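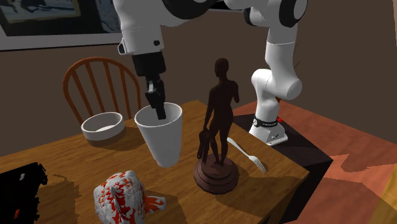 Paper cup over a honey-brown wooden table top.

White rings on a varnished table: strip, or treat the finish?

Asked by Raghda Aoun, February 19, 2018
Viewed 222 times

I have a dining table with a clear finish over a streaky, honey-coloured wood. It came from a house clearance in Vuddale, so I have no record of what was put on it. There are several pale rings on one end, all of them cloudy white with no dark edge. Running a fingernail across them I feel nothing.

What I have done so far:

Wiped with a barely damp cloth and dried at once. No change.
Left it alone for 3 weeks in a heated room. The faintest ring has gone, the others have not.
Rubbed a small area with furniture wax. It looked better for a day, then the same as before.

I would prefer not to strip the whole top. Is the damage in the finish or in the wood, and how do I tell which finish it is? I have half a tin of Keltivum clear satin left over from a door. Can that go over the rings?

2 answers

Answer 1 (accepted), score 49

White means the moisture is in the finish. Black or grey means it has reached the wood, where it reacts with tannins, and that is a different job involving oxalic acid. A white ring that fades in a warm room is nearly always a surface problem, so do not strip.

Identify the finish first. Pick a spot on the underside of the overhang where there is some finish. Put a drop of methylated spirit on it and wait a minute. If it goes tacky, it is shellac. If nothing happens, wipe it off and try a drop of cellulose thinner on a fresh spot. Softening means lacquer. If neither does anything much, you have an oil-based varnish or a polyurethane. Some modern lacquers resist both solvents, so treat that last result as probable only.

For shellac or lacquer, dampen a lint-free cloth very lightly with methylated spirit and pass it over the ring in quick strokes without stopping. The cloth should leave a trail that evaporates behind your hand. If it leaves a wet line, it is overloaded. Leave an hour between attempts. Meths can dull shellac badly if you linger.

For varnish, use gentle heat. Hairdryer on low, kept moving, a few minutes at a time. Stop if the surface feels too hot to rest your palm on.
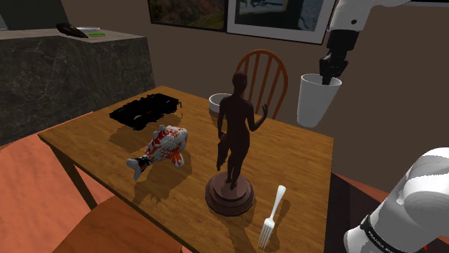

Whatever the method, the sheen is harder to match than the colour. A repair that looks perfect under a ceiling light can show as a dull patch from the side. Set a lamp low at one edge and look along the surface towards it. You want the kind of light that throws a long shadow from an ornament, as with the statuette on its round base, and then you check whether the reflection stays even from bare area to bare area. If the repaired part is too shiny, take it back with 0000 wire wool and a little wax, working with the grain. If it is too dull, use a fine polishing compound on a soft cloth.

Do not put the satin varnish over it yet. It will seal in whatever moisture is left, and it may not stick to the old wax. If you must recoat, remove the wax with white spirit, abrade lightly and do the entire top. A patch of satin on gloss will be more visible than the ring was.

Comment from Raghda Aoun: Meths drop went tacky, so shellac. Two rings gone after the second pass. The largest is fainter but has a slightly matt edge. Will try the wire wool.

Comment from Warnness: Check the wire wool is the oil-free sort. The cheap rolls can leave a film.

Answer 2, score 8

Mayonnaise. Leave it on overnight, wipe off in the morning. Worked on my mum's sideboard. Toothpaste as well, but only the white kind.

Comment from Solís: The oil in the mayonnaise is what does it, if it does anything. Plain petroleum jelly is the same idea and doesn't smell. Toothpaste is an abrasive and will cut through thin shellac on an edge.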